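2019-09-22

Woke before the alarm and lay there listening to the pipes. The new apartment has its own noises and I still haven't learned which ones matter. Made coffee in the small pot, drank it standing up, and decided that today would be the day for the laundry, all of it, including the odds and ends that have been riding around in bags since we left Turndale in March.

I should say for my own records that the machine in the basement now takes cards only, and that the load of whites cost me a dollar more than it did last month. Mrs. Voyle from downstairs says it was the same at her sister's building. She had a big yellow comforter going and was in no hurry to get back upstairs, so we had a nice long talk about her knees and the bus route, and I came up later than I meant to with my arms full and my head full too.

Anyway, the table. I have come around to folding on the table, after years of folding on the bed like my mother did. It's a better height, and I don't end up lying down halfway through with a sock in my hand. I love the pale wood of it, too, and the way the grain runs across it in long lines, and I caught myself just smoothing it with my palm for a while before I got going. Benedito Caldeira helped me carry that table up two flights when I moved in, complaining in the friendliest way on every landing, and I still owe him a dinner for it. I must write that down somewhere other than here, where I never look.

The pink basket is for the small things now. I bought it meaning to use it for onions, but the holes in the sides are just as good for letting a bit of air through to the knits, and it's light enough to carry on one hip with the phone in the other hand.
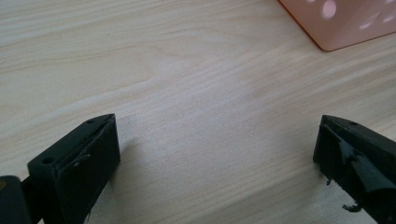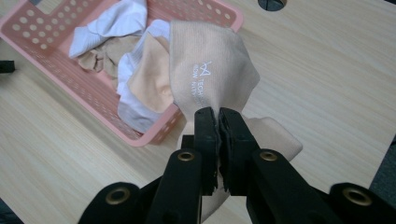 The pale tabletop, my folding station these days.

How do you keep the small pieces from getting lost between the wash and the drawer?

Give them a basket of their own, keep it in the same spot, and fold it down to the bottom before you start on anything large.

I wrote that out because my niece asked me on the phone last night, and I gave her such a rambling answer (the onions came into it) that I thought I'd better have a short one ready for when she asks again. She is in her first place by herself, number 11 on a street I can never spell, and everything is a question for her right now. What do you do with fitted sheets, do you really need to sort colors, is it all right to leave towels in overnight. I remember that stage so well! I rang my own mother from a pay phone once to ask how long to boil an egg.

The ribbed things took me the longest. I never know if the bands should be folded in or left out flat, and I've done it both ways within the same drawer, so there's no system to speak of. After that I did the towels, in thirds, and the pillowcases, and then I got distracted by a box marked Cesik, which was the name of the moving company and no help at all in telling me what was inside. It was candles and the good scissors. I have been looking for those scissors for 18 weeks.

Soup for supper, with the last of the bread. I called Benedito about the dinner while I was thinking of it and he says any night is fine as long as he doesn't have to lift anything. I'm thinking of the chicken with lemon, or maybe the rice dish if I can find the wide pan, which must be in one of the 2 boxes still in the hall closet. Rain started after dark. Window in the bedroom sticks, need to ask about it.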